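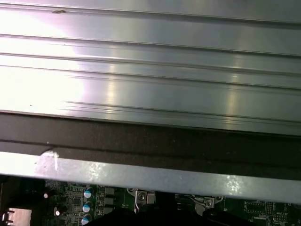

I caught Leif Halvorsen on a video call just after his lunch, and he was still chewing. He looks after the computers at Prellano, a parts wholesaler with its main office in Starnness and a smaller one in Gedham, and back in February he gave up setting up machines by hand.

"I had a Word document," he told me. "Ten pages of it, with screenshots. Click this, untick that. And every time somebody at Avotiņš changed their installer I'd have to go back and take the screenshots again!"

Avotiņš make the stock program that everyone at Prellano uses, and it was the awkward one. I asked whether it had a silent install switch (my own first question with anything like this).

"It's got one. It's silent right up until it wants the licence key, then it puts a box up behind everything else and sits there. I left one going all night."

So what did he do? He unpacked the installer, found a settings file inside and worked out that you can put the key in there beforehand. The script now copies that file across first, runs the setup, waits, and then checks the version number in the registry before moving on to the printer drivers. It's PowerShell, roughly 1,000 lines, and he says a good half of that is logging.

"I log everything. If it falls over in Gedham I'm not driving out there to read an error message, am I?"

He did six laptops with it the first week, two of which failed on a proxy setting he'd forgotten. I wanted to know if he'd put the script up somewhere for the rest of us, and he pulled a face.

"There's a password in it. I know, I know. Let me get that out first and then ask me again."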